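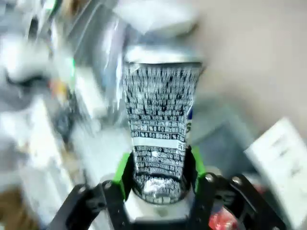
Fig. 1 – Squeeze tube with crimped silver end, small print over most of the body.

Project report: Sorting mixed packaging at a shared table
Course unit: Household Materials and Waste, Drendance
Date handed in: 2018-10-30

1. What we wanted to know

Whether three labeled bins are enough for the stuff people really throw out after lunch. The town scheme in Wekirton uses more, our building uses one big bag for everything. We went for three – bottle, plastic, can. Handwritten signs, block capitals, black marker. No color coding, no pictures on the signs. Wanted to see how far plain words get you.

2. Materials

Felt bins, gray, all the same. Plain table. Items collected over 14 days from our own kitchens and the hallway, rinsed. Squeeze tubes like the one in Fig. 1 went in as the hard cases. Foil look at the end, lots of tiny text, and most of our group could not read a word of it. So the packaging itself was no help, you have to go by feel and shape. Is it plastic? Metal? Both in layers? We looked it up in the Jurnley handbook (old edition, the only one in the library) and it says layered tubes are "mixed" and then has no bin for mixed.

3. Method

One person sorts, one person writes down. 20 items per round. Item goes upright or lying on the table first, then into a bin. If you hesitate longer than a slow breath it gets marked H on the sheet. No talking. We broke the no talking rule a lot in the first round so that round is thrown out.

Bins stayed in the same order the whole time, left to right BOTTLE, PLASTIC, CAN. Should have swapped them at least once. Didnt think of it until the write-up.

4. At the table

Cans were easy. Crushed or whole, silver or printed, all went the same way with hardly any H marks. Glass was easy too – brown glass especially, nobody mistakes it.

Clear plastic bottles were the mess. The sign says PLASTIC but a plastic bottle is also a bottle. Two of us put the first one under BOTTLE every single round and then felt dumb. We agreed the left bin means glass, and wrote that on the sheet, but left the sign as it was so the later rounds would match the earlier ones. 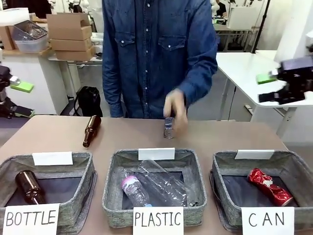 Van der Linden, reading our draft, asked why we didn't just write GLASS on the left sign and be done with it, and whether half the H marks would dissapear if we did. Probably yes. We still think the wrong word is the more useful result, as plenty of real bins out there have the same problem.

5. Results, short

Most H marks: tubes, then clear plastic bottles. Fewest: cans. Tubes ended up in PLASTIC more often than CAN but it was close and depended on who was sorting. Full sheet is in the appendix.

6. What to change

– GLASS instead of BOTTLE, run it again, compare
– a fourth bin for mixed stuff, or at least a tray
– swap the order between rounds
– heavier bins, the felt ones slide when you drop glass in
– people from outside the group, we all knew the rules too well by the end

Second run is planned for January if we can get the table again.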